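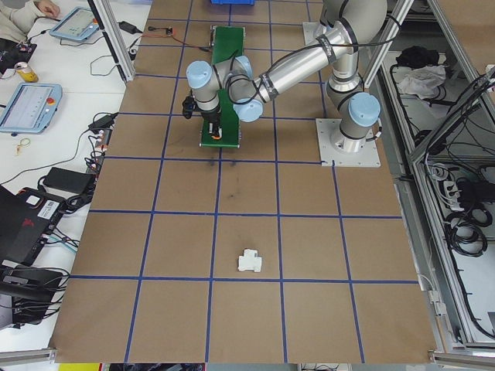

**Who looks after the cell once the technician is hired?**
The technician does, under the supervision of the Automation Section, and has first responsibility for daily checks, minor repairs and the service log.

## Cell Maintenance Technician, Steltby Works

Gundano invites applications for the position of Cell Maintenance Technician at its Steltby site. The position is full time. Applications are accepted through 6/24/24.

### Duties

The technician will be assigned to the Kullov cell, a tabletop station consisting of a collaborative arm, a two-finger gripper and a long belt conveyor. Duties include:

- inspecting the conveyor belt for scratches and wear, and checking belt tracking and tension after every 200 hours of operation
- checking the fasteners on the conveyor side brackets
- renewing the blue tape grid on the work surface and confirming arm positions against it
- inspecting arm cables, gripper wiring and the wrist camera mount
- backing up programs from the teach pendant before any change is made
- replacing gripper fingers and repeating the 100-cycle pick test afterward

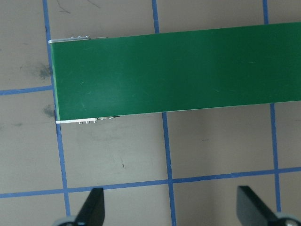
*Conveyor and tape grid, viewed from the wrist camera.*

Work on the control box is carried out with the power disconnected and is recorded in the Skinner log on the same shift. Faults that cannot be cleared within the shift are to be referred to the Automation Section in writing.

### Requirements

Applicants must have completed technical training in mechatronics, electrical maintenance or a related trade, and must have two years of experience with industrial equipment. Experience in teaching robot positions by pendant is desirable. Training on the Skinner log is provided after appointment.

### How to apply

Applicants should submit a letter, a résumé and copies of relevant certificates to the Personnel Office, Gundano, Steltby Works. Selected applicants will be asked to complete a practical exercise at the cell.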